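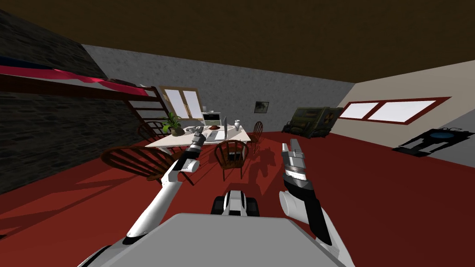 Every phone, tablet or computer that goes on the internet is given a number called an IP address. It works a bit like the address of a house. When you ask for a web page, your device sends out a small message, and the address tells the other computer where to send the answer. Think of a bedroom with a loft bed and a ladder. If you order a new mattress for the bed, the shop has to know which house to bring it to. A web page needs an address in the same way.

What does an IP address look like?

The older kind is made of 4 numbers with dots between them. None of the numbers can be bigger than 255. The newer kind is longer and has letters in it as well. It was made because so many devices had joined the internet that the older addresses were running out.

You don't have to remember any of these numbers. When you type the name of a website, your device looks up the right address for you.

What is a VPN?

VPN stands for virtual private network. Normally your messages go from your home, through your internet company, and on to the website. With a VPN they go to another computer first, called a server. Your device scrambles the messages before they leave, and the server unscrambles them and passes them on.

Say Fiifi lives in Clilley and his VPN server is in Astov, 500 miles away. The website sees the address of the server in Astov. It does not see the address of Fiifi's home.

Scrambling has a proper name – encryption. Anyone who catches a scrambled message on the way sees only a jumble.

Does a VPN hide everything?

No. If you log in to a game with your own name, the game still knows who you are. A VPN won't stop you clicking on a bad link either, and the company that runs the VPN may be able to see which websites you visit. That is why grown-ups should choose one with care.

Pages can also load more slowly, as the messages often have further to go.

Should I use one?

Ask the adult who looks after your device before you put anything new on it. Some schools and some countries have rules about VPNs – check those too.

Words to know

Server: a computer that does jobs for other computers.
Encryption: scrambling a message so that only the right computer can read it.

Written by Severino Segura, 2022-12-17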